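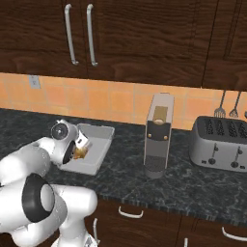 Galadero Kitchen Sim review: our club's favorite purchase of the year
Posted in December by the Jerkwood Robotics Club blog
121 shares | 6 comments

We're a high school club with a small budget, and for years "arm programming" meant waiting your turn at the one arm we own. This fall we bought the classroom license for Galadero, a simulator full of ready-made kitchens, and I have never seen the back row of our lab so busy!

You pick a room, pick an arm and start writing moves. Our students went straight for the counter with the coffee machine and the toaster, and the first job they gave themselves was getting a cup onto the tray without banging into anything. It sounds easy. It took one team 2 weeks (they kept coming in at a bad wrist angle), and they loved every minute of it.

The looks surprised me. There's veining in the marble, grain in the dark cabinet doors, even grout between the peachy tiles. The kids care about that more than I expected – a gray box on a gray floor never got anybody to stay past five.

Setup was painless on our newer laptops. The older ones stutter when you load a full kitchen, so we turn shadows off and close everything else. Saving is the one thing that bugs me. Each attempt goes into its own folder with a long string for a name, and we've lost good runs that way. Rename them right away.

We tried Bratusov the year before. Its physics felt a little steadier with stacked objects, but the menus scared off our beginners. Galadero has a big Reset button, and beginners need a big Reset button.

We're using it to get ready for the Mota Challenge this spring, where the household round is worth 100 points. Two of our teams have already signed up for it, and a third is arguing over a name.

Get the classroom license if you have more than a couple of students, and start them on the cup. The drawers can wait until they're comfortable with the gripper – ours are only getting to those now.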